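Buvberg's ninth-hour rescue of Prirkia looks a lot like a reprint

Readers who have waited for more of the fantasy series Prirkia got an announcement in July, and it is worth reading slowly. Publisher Buvberg says the story will return in a "complete author's edition" in 6 volumes, with the first due before the end of the year. The press release uses the word "new" four times. It does not say how many new chapters there are.

Prirkia, written by Joaquín Henríquez and illustrated by Catalina Orellana, stopped at volume five with its heroine locked in a salt mine and the war in the north half explained. Henríquez said at the time that he had the ending in a drawer. Buvberg now says the sixth volume "brings together the closing material," a phrase that could cover a full novel or a handful of short stories that already ran in the magazine Marino.

Asked which it was, editor Octavio Villalba wrote back that fans "will not be disappointed." He did not answer a second message asking for a page count.

There is some fresh work in the set. Orellana has redrawn all the covers, and translator Tadeo Echeverría has gone back over the first two books, where names changed spelling from one chapter to the next. Both jobs needed doing. Whether they justify asking people to buy five books they already own is another matter – Buvberg has no plans to sell the sixth on its own.

The first printing will be 2,000 copies. Buvberg puts preorders at 1,583, a figure that includes bookstores, so it says little about how many readers are on board. A petition asking for a separate final volume had 2,252 names on it when we last looked.

Emiliano Lagos, who started the petition, has read the series since the second book came out. "I would pay double for the ending," he said. "I just want to know that it is one."

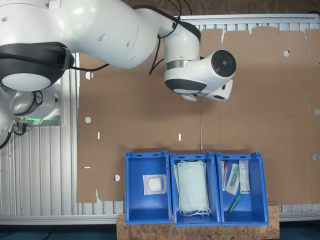 A white robotic arm with its gripper over a cardboard surface.

Buvberg has also promised an audio version, with no narrator named and no date given. The same promise was made for its last big fantasy title, Feta, and that recording has yet to appear.

Preorders stay open until the first volume ships. Sample pages from the revised translation are on the publisher's site – the opening chapter reads better than it used to, though the river is still called by two different names.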